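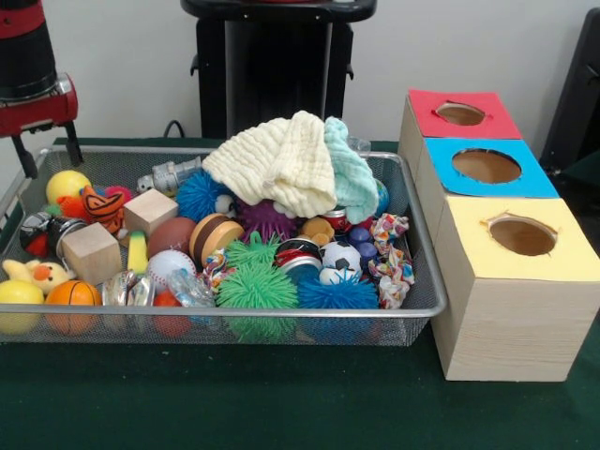

Huenchumán, May

Section 4. Filling the basket and setting out the boxes

This section covers the Clestar mixed play basket and its three drop-in boxes. It assumes the boxes have been put together as shown in Section 3 and the glue on the paper tops has had overnight to dry. Cleaning is in Section 5.

Before you start

You need a table that doesn't rock, a plain cloth or mat in one dark color, the basket, the boxes, and the toys. Pale toys such as the white baseball and the bare wooden blocks are easier to pick out against dark green than against a light tabletop. Leave at least 300 mm of clear space beside the basket.

CAUTION: Small balls and blocks are a choking hazard. The basket is not for children under three. An adult should stay at the table while it is in use.

CAUTION: Run a finger along the rim and the inside corners of a wire basket before every session. If you feel a loose wire end, take the basket out of use.

4.1 Filling the basket

1. Set the basket on the table with a long side facing the child.

2. Put the hard, heavy pieces in first: wooden blocks, tins, cans. Keep a couple of blocks back for step 5.

3. Add the balls. Spread the spiky ones out so they don't hook together. Their soft spines also catch on mesh, so keep them a little in from the sides.

4. Add the plush and foam toys. The tiger goes in with its paws up, near a side, where it can be pulled out without tipping anything else.

5. Lay the remaining blocks and any small figures on top, where they can be reached.

6. Crumple or fold the two waffle cloths and drape them over the back half of the pile. Let one hang over the toys at the corner if it wants to.

Note: The cloths are part of the activity. Children lift them to see what is underneath, so leave something with a strong texture below. A purple spiky ball works well.

Note: Toys may sit higher than the rim in the middle. At the sides, keep them low enough that they don't roll out when the table is bumped.

4.2 Stacking the boxes as a tower

Use the tower for one child working alone, or when the table is short on room.

1. Place the first box to the left of the basket, a hand's width away.

2. Place the second box on it and square up the edges. Turn it so the hole faces the child.

3. Place the third box on top, hole facing the same way.

4. Press down lightly on the top box. If the tower leans, take it down and check that the cloth is flat underneath.
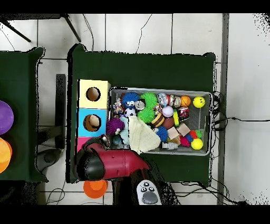 Color order in the tower is up to you, but keep it the same from one session to the next so that you can say "the blue one" and be understood. Our own order is pink at the bottom, light blue in the middle and pale yellow on top. Check each hole before you begin. A ball resting inside shows through, like the beige one in the blue box, and it should come out first if you want the child to start with empty boxes. Small balls are the best pieces for the tower. Blocks can knock it over if they are pushed in hard.

CAUTION: Do not stack more than three boxes.

4.3 Setting the boxes in a row

Use the row for two children, or for a child who has trouble reaching the top of the tower. It takes more table but is much steadier.

1. Move the basket to the left and center of the table.

2. Stand the three boxes to the right of it, one behind another, with the paper tops up.

3. Leave a finger's gap between the basket and the nearest box side. The rim should not rub the paper.

4. Drop one small ball into each box as a test. Anything that has to be forced is too big for the opening and stays in the basket.
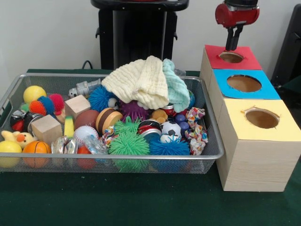

Row layout: paper-topped wooden boxes to the right of the filled basket.

Note: Crinkly clear plastic pieces are hard to see in a full basket. Keep them near the front, next to something bright like the orange basketball.

4.4 Packing up

1. Empty the boxes back into the basket.

2. Shake out the cloths and fold them separately.

3. Lift the basket with both hands under the base. Do not carry it by the rim when it is full.

4. Store the boxes side by side with nothing on the paper tops. Replace the paper every 12 months, or sooner if it lifts at the opening. The replacement sheets are part 174.

Section text: Malathi Ramasamy. Layouts checked by Mirsad Gashi.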